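Workshop notebook, Drundport
23 October 2019

Back to the cream piece today, after leaving it alone for longer than I meant to. I had it down in my last entry as "nearly there", and reading that again over my tea I think I was being kind to myself. The curve is good, I'm still very pleased with the curve, but the back was bothering me and I wanted a proper morning with it before Valter came in and started asking when he could have the bench.

First thing was to find the job sheet (2097, it had slipped down inside the Haugen folder, so if anyone else was looking for it, sorry, it's back on the hook now). Rigoberto's note on it says to keep the top plain and matte and not to let anybody talk us into a gloss. I agree with him entirely. I tried a gloss on an offcut in the spring, and every fingerprint in the building turned up on it by lunchtime.

I spent the first 40 minutes only looking and feeling along the edge with my thumb, which Valter thinks is a waste of time and I think is most of the job. You can get a curve that measures perfectly well against the template and still has a little flat in it, and the thumb finds it long before the eye does. I found one small place towards the left end and marked it in soft pencil. Very light work with the fine paper, then a wipe, then the thumb again. Better. I went over it once more after the break and left it, because I know what I'm like and I could have gone on until the edge was a different shape altogether.

Then the back. The line where the upright meets the top is fainter than it was last time, I'm glad to say, though I'd still like to get the lamp on it from a few more sides before I sign it off. 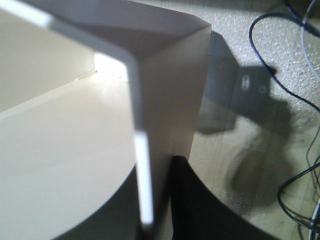
Cream piece, rounded front edge and the seam at the back. Note the shadow under the rim.

I do like that shadow. We argued about the overhang at the start (Rigoberto wanted it shallower, I wanted it deeper, and Valter wanted his dinner) and I think we ended up in the right place. It makes the top look lighter than it is. If we do another for Haugen I'd keep the overhang as it stands and spend the time on the back join instead.

The seam shows a thin bright line at one spot. I'd like a second opinion before I touch it, as filling it would mean going over the colour again, and the last of the Iltance tin is almost 2 years old and has gone a bit thick. I stirred it for ages this afternoon and it came together, more or less, but I wouldn't trust it on anything people are going to look at from the front. New tin to be ordered. Same shade, please, the warm one. The one called Naron looks the same on the card and goes quite green in daylight.

Left to do: lamp along the seam with Rigoberto, colour test on a scrap from the old tin and from the new one side by side, and find out from Haugen whether they want felt underneath. I've put 8 felt pads in the jam jar by the window in case they do. Please don't use them on the stools, Valter.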